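Stop wiping the pads last

Most of the hand-held grippers I get asked to look at have nothing wrong with them. They have dirty pads. I look after the set we use at our Tevport site, 441 hours on the oldest pair, and I would put pad care ahead of every other job on the sheet.

The usual order is cables, mount, marker, camera, then pads if there is time before lunch. Olesia Zakharchenko wrote our sheet that way and she had her reasons, as a loose cable stops work on the spot. A dirty pad lets you keep going. You get almost 100 recordings in before somebody asks why the cloth keeps sliding.

A mesh face picks up lint, and cloth work is the worst for it. I use a soft nylon brush, along the diagonals of the pattern, then a damp rag. No solvent. Syafiqah Kwok swears by alcohol wipes and we have not settled that one – her pads do look cleaner than mine, but I think they go stiff sooner.
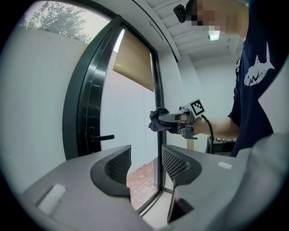 The other thing I would change is how we treat the two grippers in a pair. People brush the one that felt wrong and put the other back on the shelf. Do both. If one side is fresh and the other is clogged, the person holding them squeezes harder on one hand all afternoon, and it shows in the data.

Check the marker while you have the brush out. A lifted corner can be pressed flat, but a scratched one should be reprinted at the proper size. Then do the cables.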